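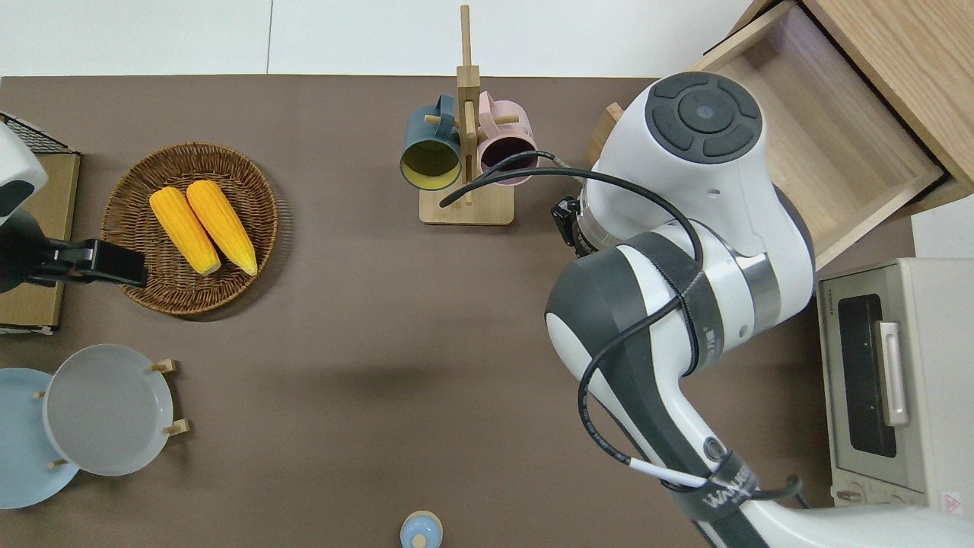
Visit Report: Siqueira Kitchen Task Kit, Skisamville Demonstration Center

Prepared for the Equipment Review Group by Leonie Fuchs

In September a delegation from our institute visited the demonstration center operated by Flirnarov in Skisamville. The purpose of the visit was to assess the Siqueira kit, a two-arm tabletop system with a set of household objects, which the company offers to teaching laboratories and training centers on an annual service plan. The delegation consisted of the undersigned, Mervyn Holroyd and Marlina Tjoa. We were received at 9:30 a.m. by Hafiz Pattinasarany, head of customer programs, and Irfan Oei, senior applications engineer.

Background

The institute's present teaching arms were purchased for block stacking and sorting exercises. Faculty have asked for equipment that allows students to work with objects of the kind found in a home. Siqueira was placed on the review list after the spring consultation, together with the Jornesov bench system, which will be covered in a separate report.

The kit and its work surface

The kit is supplied with two arms and a standard set of objects. On the table shown to us, the objects included a wooden mug tree with a teal mug and a pink mug hanging from it, a round wicker basket holding two corn cobs, plates with a wooden dish stand, a toaster oven and a small wooden drawer unit. Customers may substitute their own items. Mr. Oei advised that replacements should be close in size to the originals if the supplied exercises are to be used without changes.

The arms have white shells with gray joint covers. Cables run along the outside of the forearm and are held with straps. Ms. Tjoa asked whether an internal routing option was available. The company replied that external routing was chosen so that a cable can be replaced on site, and that no internal option is planned. We note that a cable near the sensor module reached the base of the mug tree, and we would ask for shorter leads or additional clips on any unit delivered to us.

Demonstration

The morning session covered hanging and removing mugs, placing a plate in the stand, and moving food items out of the basket. Mr. Holroyd then took the controls under Mr. Oei's supervision and completed the mug exercise on his second attempt. The drawer exercise was less satisfactory. The arm opened the drawer smoothly but stopped twice while closing it, and the program had to be restarted. Mr. Oei attributed the stops to a force limit that had been set low for visitors.

The exercise library contains 927 recorded runs, which students may replay, edit or use as a starting point for their own programs. The search function is plain but quick. Written instructions are clear, although several pages still refer to an earlier version of the software.

Terms of service

The service plan is priced at $4,000 per year and covers software updates, remote support and one inspection visit. It does not cover grippers, which are treated as wearing parts. The initial training course lasts 5 days and is held at Skisamville. Mr. Pattinasarany confirmed that 2 members of staff may attend without charge and that travel is at the customer's expense. The purchase price of the arms will be quoted separately on receipt of our room dimensions.

Observations

The delegation found the kit suitable for second-year laboratory work. The objects are familiar to students and inexpensive to replace. Our reservations concern the cabling, the outdated pages in the manual and the exclusion of grippers from the plan.

Ms. Tjoa will forward the room dimensions to Flirnarov and request a written quotation that includes a spare set of grippers. Mr. Holroyd has asked for a repeat of the drawer exercise at the standard force setting, to be shown by video link before the group next meets.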